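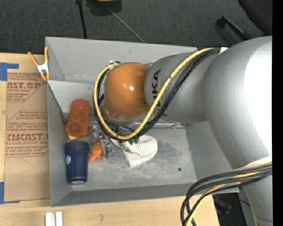 A KUKA arm working over a bin of mixed items, including cups and a striped cloth.

Sevham has been selling its bin-picking service for two years, mostly to small warehouses that handle returns. The firm doesn't make arms. It supplies the software, the cameras and a technician for setup, and the customer leases or buys the hardware separately. We spoke with the company's head of trials at its workshop in Hillcombe one morning in March.

The first thing she wanted to clear up was speed. "People ring up and ask for picks per hour. I tell them 200 on a mixed bin, and some of them hang up. A fast worker will beat that for the first half of a shift."

Mixed bins are the whole business, she said. Boxes of one size are already well served by other suppliers. Sevham tests on household goods, with cups, soft items and clear plastic in the same load.

"Clear things are still the hardest. The camera sees what's behind them. Cloth is second, because it never sits the same way twice."

The current trial set has 251 items, bought from discount shops and replaced when they crack. Every customer is asked to send a carton of their own stock as well. One sent nothing but odd socks, she said, and that job took an extra month.

Setup on site takes seven days. Most of that goes on mounting, guarding and calibration, and the last day is kept for staff training. The bin can be the customer's own, provided it doesn't shift during a run. "A clamp from the hardware store is fine. We use them here."

Asked about complaints, she named cables. Earlier customers found that the loops around the wrist of the arm could catch on tall bins, and Sevham now limits how far the last joint can turn. This costs a few picks in the corners.

The monthly fee covers software updates and phone support during business hours. Night support is extra, and she agreed that this annoys people who run a late shift. "We've got a small team. I'd like to change it, but not this year."

A second version of the software, called Omeck, is being tried with one customer now. It is meant to leave an item alone after two failed grabs and come back to it later. Existing customers will get it at no added charge once the trial ends.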